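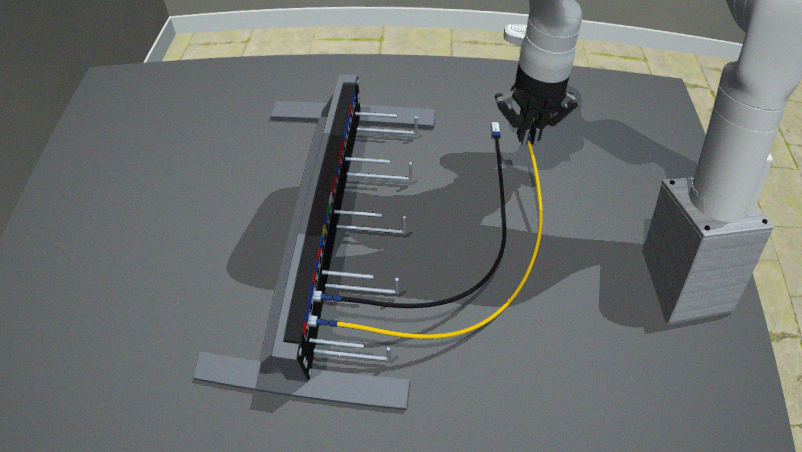

How long should I keep the statements my broker mails me every month?

Keep each monthly statement until the year-end one arrives and you have checked them against each other. After that the monthlies can go through the shredder, provided every purchase and sale shows up on the annual summary. Trade confirmations are a different matter and are covered further down.

Most of the investment paper in a house collects in three places: the kitchen counter, the desk and whatever box was nearest at tax time. Start by bringing it all to one table. Sort by account first and by year second. If you sort by year first you will have to do it again.

Use one folder per account. Write the name of the firm, the last four digits of the account number and the year it was opened on the tab. Leave the full account number off the outside. Joint accounts get their own folder, and so does each retirement account, even a small one left behind at an old job.

Inside each folder, newest paper in front. Staple multi-page statements. Paper clips catch on each other and you end up with page two of March attached to June.

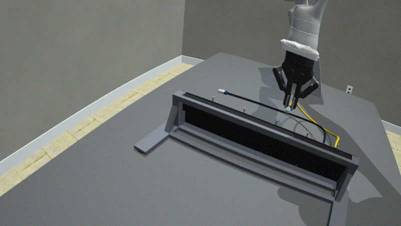 Falell Savers' Club — Home Records Page
Last revised 12 Mar 2006

What to keep until you sell

Confirmations of what you bought, when, and at what price. Also anything about splits, mergers, spin-offs and reinvested dividends. Put these in an envelope at the back of the account folder and mark it COST. When you sell, move the matching slips to that year's tax folder.

Reinvested dividends are where people lose money. Say you put $1,500 into a fund and let the dividends buy more shares, and by the time you sell you have $1,794 in it counting the reinvested amounts. Your cost is $1,794, and you already paid tax on the difference as it came in. Without the statements you may well put down $1,500 and pay on it a second time. The year-end statement from most fund companies lists every reinvestment, so one sheet a year is enough.

What to keep for a set time

Tax forms reporting dividends, interest and sales go with that year's return. Our members mostly keep a return and everything behind it for 7 years and then clear out one folder each January as the new one goes in. The IRS has its own rules on this and some situations call for longer, so ask your preparer if you had a worthless stock or anything else out of the ordinary.

IRA contributions you did not deduct: keep the form for good. It is one page.
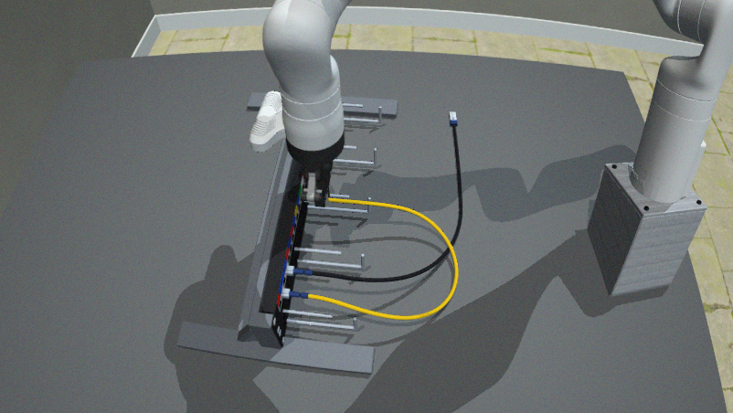
Yellow cable and black cable at the panel.

What can go

Privacy notices, after reading. Proxy booklets, once you have voted. Prospectuses for funds you decided against. Research mailings. Envelopes and return envelopes. The annual report of a company you own can go when the next one comes, and most are posted on the company's web site anyway.

Shred anything with an account number or Social Security number. A strip-cut shredder is fine for most mail, but for statements get a cross-cut. Feed it a few sheets at a time and take out staples if the manual says to. Sewing machine oil is not shredder oil.

Stock certificates

Do not punch holes in them, laminate them or sign the back before you are ready to transfer. Keep them in a safe deposit box and keep a photocopy of both sides at home. Replacing a lost certificate usually means buying a bond, commonly 2 percent of what the shares are worth and sometimes more. The Nurkton branch library has a copier that takes legal-size originals — older certificates often won't fit on a home machine.

The one-page list

Type up a single page with each account, the phone number of the firm, whose name is on it and who the beneficiary is. Date it. Make 2 copies, one for the front of the file drawer and one for somebody outside the house. Go over it every September. Beneficiaries are what people forget to change.

A typical entry:

Doolan Brokerage, joint, opened 1991, statements quarterly
Triltelero Income Fund, IRA, statements yearly, beneficiary updated

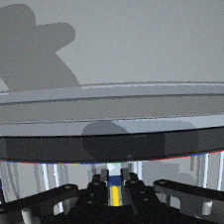

One member writes that she gave up on folders and went to three-ring binders, one color per account, with the confirmations in plastic sleeves. She says it takes more shelf room but nothing slides out, and her husband will put paper in a binder when he would never open a file drawer. Her one complaint is that the sleeves stick to the ink on older confirmations, and she now buys the kind marked archival.

Binders work as well as folders if you keep up with the hole punching. Whichever you pick, put the COST envelope in the same spot in every one.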